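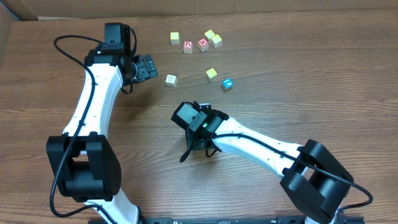 *Cubos pequeños sobre la mesa de madera.*

**Ludoteca itinerante Wundimer – informe de avance, 07/04/2026**

¡Hola a todo el equipo de la Fundación Virk! Os debía este informe desde hace unos días, perdonad. He preferido esperar a tener cerrado el inventario para no mandaros números a medias.

Empiezo por lo que más me preguntáis: los préstamos. En marzo salieron 412 juegos y juguetes, repartidos entre los siete pueblos de la ruta, y tenemos ya 34 familias nuevas con carné. Zeslow sigue siendo la parada más animada con diferencia (allí llegamos y ya hay cola, con carritos y todo), mientras que en Fedell la cosa arranca despacio. Creo que el horario de mañana no encaja con el colegio, así que vamos a probar a pasar por la tarde hasta junio y ya os diré.

### Qué se presta y qué no

Los juegos de construcción vuelan. Los puzles grandes, en cambio, vuelven casi siempre con alguna pieza de menos, y hemos retirado 13 que ya no tenían arreglo. Ahora cada caja lleva una etiqueta con el total de piezas pegada por dentro de la tapa. Es un rollo revisarlas en la devolución, pero las familias lo han tomado bien y hasta nos traen piezas sueltas en bolsitas.

Lo que no acaba de salir son los juegos de cartas para mayores. Los compramos con mucha ilusión – yo la primera – y ahí siguen, en el estante de abajo. Quiero montar una tarde de juego con abuelos y nietos en la plaza de Zeslow, a ver si se animan.

### Dinero y furgoneta

Del presupuesto vamos bien en compras y justos en gasolina. La furgoneta pasó la ITV, aunque nos tocó cambiar los dos neumáticos de atrás y esa factura no estaba prevista. Os la adjunto con las demás. Si os parece, la cargaría a la partida de mantenimiento y dejaría para otoño las estanterías nuevas. Necesitaría vuestro visto bueno por escrito.

### Lo que viene

- Cambio de horario en Fedell.
- Encuesta corta a las familias, en papel y en el móvil.
- Segunda compra de juegos para menores de tres años, que se nos quedan cortos.

El próximo informe os lo mando con los resultados de la encuesta. Y si alguien quiere venirse un día de ruta, ¡hay sitio en la furgoneta!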